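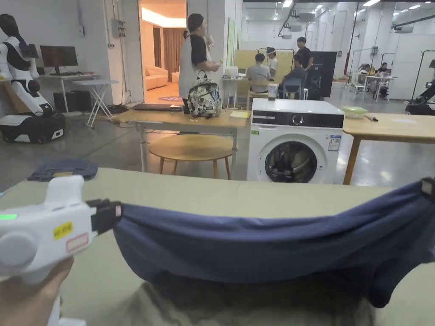 Folding log, part three

The club's entry for the Brandness cloth event is called Aniditz. It is a policy that folds a T-shirt placed flat on a table, trained on demonstrations that we record with hand grippers. Parts one and two covered the gripper build and the first attempts at calibration. This part is about collecting the data, which has taken up most of our summer and all of our patience for laundry.

The rules for Brandness came out in their final form while we were already recording, and two changes matter to us. First, the shirt now starts flat but in any orientation, where the draft had the collar facing away from the robot. Second, the time limit starts when the gripper first touches cloth, and not when the judge gives the signal. The second change helps us. The first one cost us a good part of the data we had, all of which was recorded with the collar on one side.

We counted what was usable and started again with a proper plan. The target is 200 demonstrations: 5 shirts, 40 runs each. A run is one complete fold from flat to finished, or one recovery from a bad fold. I wanted more recoveries than the others did. We settled on one recovery for every three clean folds, and I still think that is low.

Why hand grippers

Last year we teleoperated the arm directly. The person driving could see the cloth from the side only, the motion was slow, and everybody held the fabric with too much slack because they were afraid of pulling the shirt off the table. The policy learned the slack very well. It produced folds with a loose roll of cloth along every edge.

With a gripper in each hand you fold more or less as you would at home. You feel the tension through the trigger, you can snap the cloth flat, and a run takes far less time. The price is that the recorded path comes from tracking and not from joint encoders, so it contains noise, and some of the motion is outside what our arm can reach. Both problems can be filtered for. Slack can't be filtered out of a recording.

We had one long argument over whether to allow two people on one shirt, one at each end. It makes a nicer stretch. It also produces timing that the policy can't copy, as two people wait for each other in ways that have nothing to do with the cloth. We allow it for practice and for checking grip force, and those recordings go into a separate folder that training never reads.

Grip

Most failed runs fail at the pinch. The jaws have to close on one layer of cloth for the first lift and on two or more for the second, and the difference in thickness is small. If the tips come down too low they drag on the table cover and push a wrinkle ahead of them. If they stay too high they close on nothing and the operator doesn't always notice until the lift.

Things we tried, in order:

Bare fingers. Good on two layers, poor on one.

A strip of silicone on the inner faces. Good on everything, but the cloth stuck on release and the finished fold was pulled open again as the hand moved away.

Silicone on the tips only, with a plain face behind it. This is what we use now. Release is clean if the jaws open fully before the hand moves, so there is now a rule that the operator opens, waits, and then retreats. The wait is roughly 200 milliseconds in the recordings. People hate it. It feels like stalling, and when they get tired they stop doing it.

The replay script checks for the wait automatically. Any run in which the gripper moves sideways before the jaws are open gets flagged, and a person looks at it. Flagged runs are not always bad, but during one evening session almost every run after the break was flagged, and we threw out the whole block.

Calibration before each session

I wrote the procedure on a card because we kept doing it from memory and kept getting it wrong in different ways.

1. Clear everything off the table that isn't needed for the run. Phones are fine at the side, outside the folding area.

2. Pull the table cover flat and clip it underneath. A ridge in the cover looks like a fold to the network.

3. Power on both grippers and leave them still until tracking settles. If you pick one up early, the origin shifts and you won't know until replay.

4. Close the jaws completely, press the zero button, and check that the width reads zero in Jovik. Open fully and check again.

5. Touch the tips to each corner mark of the table and save. If the four corners don't come out level, repeat from the third step.

6. Lay out the shirt and look at the live view from the gripper. Fingers together, tips just above the cloth, table in view on both sides. 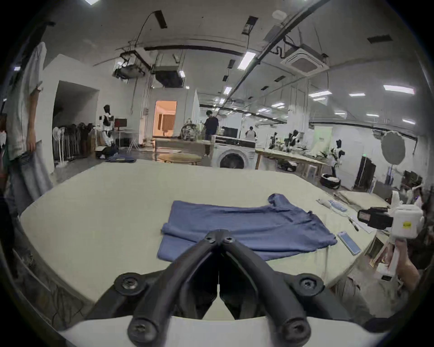 7. Record one throwaway run and replay it before recording anything you intend to keep.

Step four is where the time goes. The zero drifts as the gripper warms up, and if it drifts far enough the trainer sees jaws that are slightly open while the cloth is plainly held. We now repeat it after every ten runs. The alternative was to fix the sensor mount, and that would mean reprinting the body and recalibrating everything from part two. After the event, maybe.

Jovik

Jovik is our recording and replay program. It started out as a single script and now has a settings page, which tells you how long this has been going on. It stores the gripper video, the tracked pose, the jaw width and a text label, all on one clock. The label is typed in by whoever isn't folding: shirt name, orientation, clean or recovery, and a short remark.

The remarks turned out more useful than I expected. When the first training run came back with a habit of reaching past the sleeve and closing on the table, I searched the remarks for "sleeve" and found a group of runs in which the operator had missed the pinch, tried again, and carried on. They were labeled clean because the final fold was good. The policy had learned the miss together with the retry. We relabeled them, cut the miss out of the ones meant as clean folds, and kept the full versions as recoveries.

Known problems in the current version:

The clock offset between the two grippers is measured only at startup. Over a long session they move apart by a frame or two. Restarting between shirts is enough for now.

Replay in slow motion skips the jaw width. It draws the last known value. I have been fooled by this more than once.

Orientation is a free text field. We have "collar left", "left", "L" and "Left collar" for the same thing. There is a cleanup script. It should have been a menu from the start.

Dark shirts

Dark blue is harder than white, at least for us. The creases carry very little contrast, and under ceiling lights the layer edge that you need for the second fold almost disappears in the gripper view. A person folding by feel has no trouble. The network has only the picture and the pose.

We tested exposure settings and ended up one step brighter than the automatic setting, locked, for all shirts. White cloth comes out nearly blown, but the edge of a white shirt against the cover is still easy to find. I prefer one fixed exposure for everything over one per shirt, as the judges at Brandness choose the shirt and we won't have time to change settings.

The hall

We record in the Carhuamaca hall, which we share. It is big and there is always something going on in the background, and at first we tried to book hours when it was quiet. I have given up on that and I think it was the wrong aim anyway. The competition floor will be full of people. A policy that pays attention to a person walking past the table needs to see a lot of persons walking past tables who have no effect on the shirt. Our first set, from the quiet hours, did worse in a busy test than a smaller set recorded in the afternoon.

What does matter is the light from the ceiling panels. One bank switches off by itself if nobody passes the sensor, and the table goes noticeably darker on one side. If that happens during a run, stop the run.

Where we are

Three of the shirts are done, including both dark ones. The fourth is half done and the fifth is a stretchy sports shirt that none of us wants to fold. It curls at the hem as soon as you let go. We may swap it for another cotton one and accept that we lose points if the judges pick something similar.

The first full training run on the new set is planned for 5th September. Before then I want the orientation menu in Jovik, a second look at the flagged runs, and the arm's reach filter checked against the far corners of the table, where I suspect it is rejecting good motion. The filter uses last year's mounting height, and the arm has been moved since.

Part four will have the results, and the filter code if it survives the check.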